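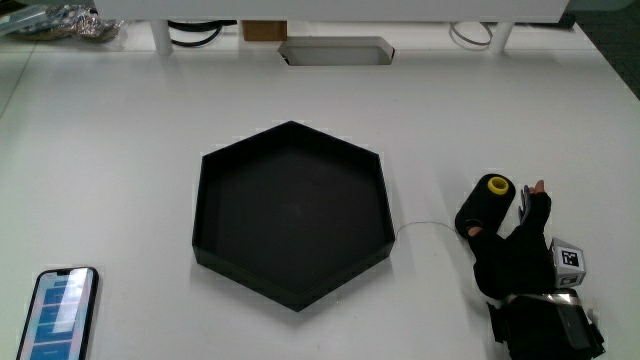 Threads > Workroom > Desk and small parts

Spent the morning on the wire box. Long thread, mostly for my own reference. April 21, 2021

The box holds every part-used spool I own. Hook-up wire, picture wire, garden wire, a bit of solder. Over the winter they had unwound into each other and I had stopped opening the lid.

First job was to get it all off the floor and onto the white desk. I use a black six-sided tray for this sort of thing. It has low walls, so a spool can't roll off the desk, and you can still get your hand in flat.

One spool at a time. Find the loose end, follow it back, wind it on. If it won't come free after a minute I cut it. Wire is cheap and my patience for knots ran out years ago.

Gloves: thin black ones with open fingertips. Full gloves are no good for this because you can't feel the end of the wire. Bare hands are fine until you get a nick from a cut end, and then you notice it every time you wash up.

Grey wire is the hardest to see on a dark surface. I lay the tail out across the white desktop and wind from there.

Keeping the tail down: a strip of masking tape, folded over at one end so there's a tab to pull. I tried the little Oakley clips last year. They hold well enough but they snap in the cold and the workroom isn't heated.

Black spools with a coloured core are easier to sort than plain ones. I keep them in the drawer with the core facing up, so I can see the colour without taking anything out.

The labels had mostly fallen off. I wrote the gauge on the flange in silver pen where I knew it. Where I didn't know it, I wrote a question mark and put the spool at the back.

Threw out 2 that had gone brittle. The insulation cracked as soon as I bent it. Both were from a mixed Drernus set I bought in a closing-down sale, so no complaints at the price.

Everything else now fits in the second drawer of the Kimier cabinet with room to spare. The old box has gone to the shed for seed packets.

Still to do: the ribbon, which is in a worse state than the wire was, and the short offcuts. I have a jam jar of those and can't decide what length is worth keeping. At the moment it's anything longer than my hand.

If anyone knows where to get empty spools in the small size, please reply here. The shop I used stopped stocking them in September.

Filed under: Desk and small parts, Tidying, Wire and thread

Contact | Copyright Datix | Back to top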